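Zemard Rooms – Gallery: The Attic

Home > Rooms > Attic > Gallery

Zemard is a set of furnished indoor rooms for robot simulation. It is made and sold by Vikix. You load a room, load your robot, and start running tasks. The current release has six rooms. This page covers the attic, the one most people ask to look at before they order.

Text and pictures by Kirstin Munro. Last changed in July.

About the room

The attic is a single space under a pitched roof, with a bed on one side and a long stone counter on the other. The ceiling slopes down on both sides, so an arm that reaches high near the windows has less clearance than it would in a square room. We built it for customers who had tuned everything on a flat table in a box with four straight walls and wanted something harder before moving to hardware.

There are windows in both slopes. In the default setup the sky is plain pale blue. You can change the brightness and the color of the daylight in the room file, and you can turn it down to evening levels. Interior lights are set separately. Shadows are on by default and can be switched off if you need the speed.

What you get

The download contains the room itself, the furniture, and the shared prop library. The library holds 200 small objects that work in every room: food, dishes, kitchen tools, bottles, ornaments, books, bedding. Each one has a visual mesh and a simpler collision mesh. Mass and friction are filled in for all of them, and you can overwrite both. The values are our own settings for stable grasping, so check them if your work depends on exact weights.

Objects can be placed by hand in the editor or scattered by the layout tool. The tool takes a list of props and a list of surfaces and writes out starting layouts. The attic ships with 1,000 layouts already made. Some of them put things on the floor or the bed as well as the counter. If you don't want that, there is a surface filter, and it takes a minute to set.

Robots

The room loads with a two-arm setup with a two-finger gripper on each arm. You can swap in your own robot as long as you have the description file and the meshes. Single-arm robots work without changes to the room, but you will need to set the base position yourself. The default base position is tuned for the two-arm setup and will leave a shorter arm well away from the far end of the counter.

Cameras

Views are attached to the body and to the wrists, and you can add fixed ones anywhere in the room. Each one can be rendered at its own size and rate. Wrist views come out at whatever angle the wrist happens to be at. We don't level them. If your training code expects a level horizon, correct for it on your side.

Known limits

Surface textures are made to look right from body height. Very close to the stone you will see some softness in the pattern. A higher-resolution texture set is available as a separate download. It uses more graphics memory, and for most manipulation work we don't think you need it.

Leafy objects are rigid. The lettuce will not bend or shed a leaf, and the same goes for the house plant. Cloth on the bed is rigid too in the standard version. Soft cloth is in testing with two customers and will be offered as an add-on when it holds up over long runs.

Refrigerator doors open in the full version only. In the trial version the refrigerator is a solid block.

Gallery

Pictures are straight renders with the standard texture set. Click for full size.

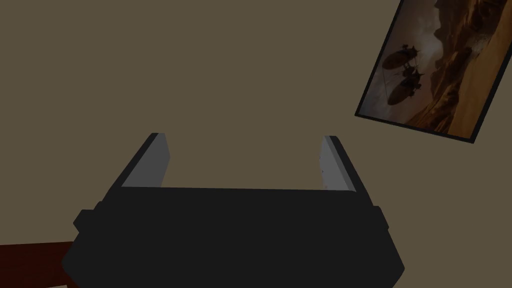
Gripper open and empty against the plain wall. The airship painting is at upper right.

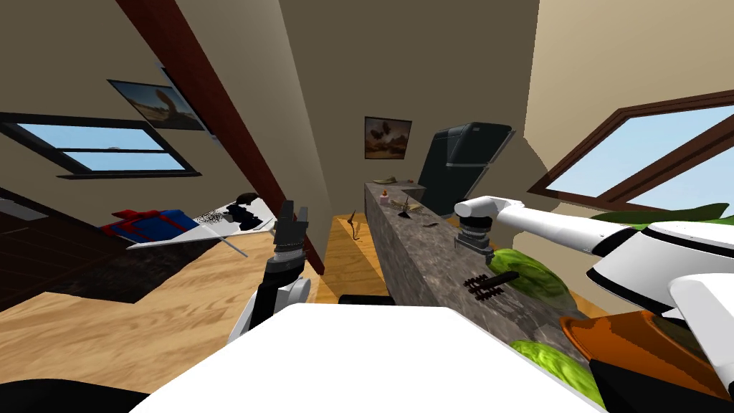 Both arms in the room, with the counter running back toward the refrigerator. The right gripper is over the brush, next to a head of lettuce.
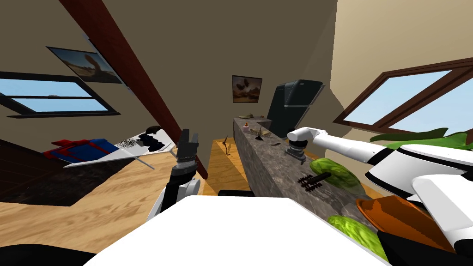

Left gripper near the base of the ceiling beam, right gripper above the counter. The second skylight is at right, with the house plant below it. 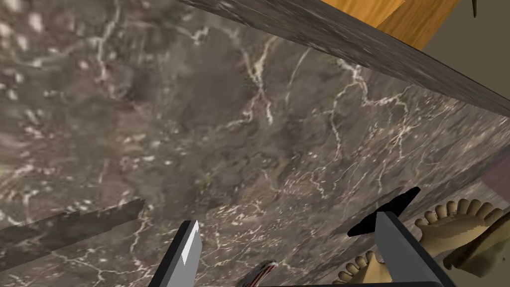
Stone surface at close range, fingers apart.

Licensing and ordering

Zemard is licensed per seat. A seat covers one named user and any number of machines that user runs on. Render farms and shared clusters need the site license. Both kinds include the six rooms, the prop library, the layout tool, and updates for as long as the license is current. If the license lapses you keep the last version you downloaded and can go on using it.

Universities can ask for the teaching license, which has the same content and may not be used for paid work. Send the request from a school email address and name the course or lab.

The trial version includes the attic only, with a reduced prop set. It does not expire. Layouts you make in the trial will open in the full version, though any door or drawer will start out closed.

Custom rooms are done by our partner MacKinnon. They work from floor plans and reference photos and deliver in the same format as the standard rooms, so your existing props and scripts will load. Ask for a quote early – their schedule fills up, and measuring from photos goes back and forth a few times before modeling starts.

If you use the Eltov task runner, install the connector before you load your first room. With the connector in place, task files written for one room can be pointed at another by changing the room name and the surface list. Without it you will need to copy the start positions over by hand.

Support is by email. Include the room name, the version number from the About box, and the log file from the run that went wrong. Screen recordings are welcome if the problem is something moving that shouldn't.

Next gallery: The Garage
Back to all rooms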